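Wamico bowls and trays: two-arm teleop set

Hi, and thanks for having a look! I put this set together at home base (the back half of the Plomenar workshop) and I'm sharing it because I kept wishing somebody else had. It's small and a bit scruffy around the edges, but I've trained on it and I like it.

What's in it

35 episodes, all recorded by me driving both arms by remote control. There are 2 arms on the rig, one on each side of the table, and I always call them left and right as seen from the head camera. Please don't swap them in your loader. I did that in February and lost a whole evening to it.

The job is simple to say and fiddly to do: pick black pieces off the wood and put them up on the white box with the holes in the top. The pieces are bowls, little square trays and teardrops. I scatter them again by hand before every episode, so no two starting layouts match.
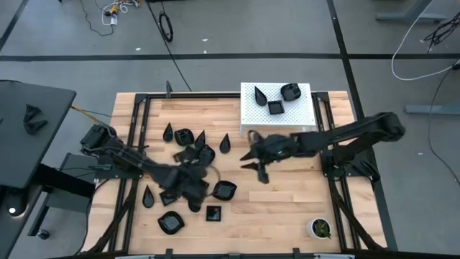 Left gripper down in the pile, right one open and waiting by the box.

The clumps are the hard bit. When the bowls overlap, the gripper hides most of what I'm reaching for, and from the head view alone you're half guessing. I'd go slowly there if you're replaying, and you'll notice I pause a lot (that's me squinting at the monitor). Black pieces under black fingers isn't a colour choice I'd make twice!

How it's laid out

One folder per episode. Each has the head video, joint positions for both arms, gripper opening and a short text note from me. The notes are honest but not tidy. If I wrote "meh", I dropped something and carried on.

The folder called luik has the two-handed passes, where one arm gives a piece to the other. There are only 4 of those, so don't expect a policy to learn passing from them. Everything else sits in beria.

Known problems

Gripper opening lags the video slightly in the early episodes. I fixed the logger later and left the old files alone.

The plant in the corner stays put in every episode. Crop it if your model gets attached to it.

Using it

Do what you like with it, just mention Wamico somewhere. If you find a broken file, open an issue and tell me the episode number.

Last updated April 4, 2024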